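Forum > Küche & Kochen > Kleingeräte
Thema: Kleiner Elektro-Kochtopf zum Eierkochen – taugt das was?

Limeck
30 Jun 2020
Hallo zusammen, ich bin seit ein paar Wochen stolze Besitzerin so eines kleinen elektrischen Kochtopfs, hellgrün, mit Glasdeckel und Drehregler vorne dran. Eigentlich für Nudeln und Suppe gekauft, aber mein Herd ist kaputt und jetzt muss das Ding alles können, auch das Frühstücksei. Und genau da hakt es!
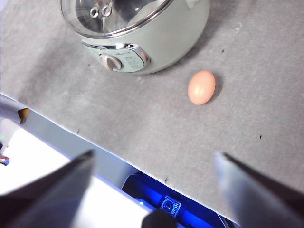
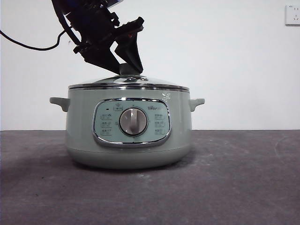
Die Beschriftung ist auf Chinesisch, eine deutsche Anleitung lag nicht bei. Ich drehe also nach Gefühl. Mal ist das Ei flüssig, mal hart wie ein Tennisball. Wie macht ihr das? Kaltes Wasser oder erst ins kochende? Und wie viel Wasser überhaupt?

Jollness
Oh, so einen hatte ich im Studium auch, nur in Weiß! Ich hab immer nur drei Finger breit Wasser reingetan, Deckel drauf, volle Stufe, und wenn es richtig sprudelt, das Ei mit dem Löffel rein. Dann sechseinhalb Minuten und sofort unter kaltes Wasser. Hat eigentlich immer geklappt (außer wenn ich telefoniert habe).

Belkadi
Ich seh das anders. Ei gleich ins kalte Wasser, dann erst einschalten. Da platzt deutlich weniger. Meiner hat laut Typenschild 900 Watt, da kocht das bisschen Wasser schnell, und ab dem Sprudeln stelle ich vier Minuten. Fertig, wachsweich.

Jollness
Ja, aber bei kaltem Wasser hängt doch alles davon ab, wie voll der Topf ist und wie warm es aus dem Hahn kommt. Da kann man doch gar keine Zeit angeben, die für andere passt?

Belkadi
Muss ja auch nicht für andere passen, muss für meinen Topf passen. Ich nehme immer denselben Becher Wasser, fertig.

Imavetti
Wasser ist doch völlig überbewertet – Dampf! Ein kleiner Schluck Wasser auf den Boden, Einsatz rein, Ei drauf, Deckel zu. Spart Strom und die Schale geht hinterher viel leichter ab. Zu den Zeichen: Fotografier die mal einzeln richtig nah und jag sie durch eine Übersetzungs-App. Bei meinem stand da nur so was wie Suppe, Brei und Warmhalten. Auf Brei wird kein Ei was, der regelt zwischendurch runter.

Limeck
Das mit dem Runterregeln könnte es sein!! Ich hab ehrlich gesagt jedes Mal eine andere Stelle am Regler erwischt. Einen Dämpfeinsatz hab ich leider nicht. Geht da auch eine umgedrehte Untertasse?

Imavetti
Würde ich lassen, die klappert und bei mir ist mal eine gesprungen. Die Einsätze gibt es für 3 Euro, nur vorher den Innendurchmesser messen.

Jollness
Und die Eier vorher aus dem Kühlschrank holen, das macht locker eine Minute aus. Anstechen ja oder nein lassen wir lieber, da gab es hier schon mal einen Thread mit 97 Antworten :D

Belkadi
Anstechen bringt nichts.

Jollness
Ich hab's geahnt.

Limeck
Danke euch! Ich probier morgen früh die sechseinhalb Minuten auf voller Stufe und übermorgen die Variante mit kaltem Wasser. Einsatz ist bestellt, ich melde mich, wenn er da ist.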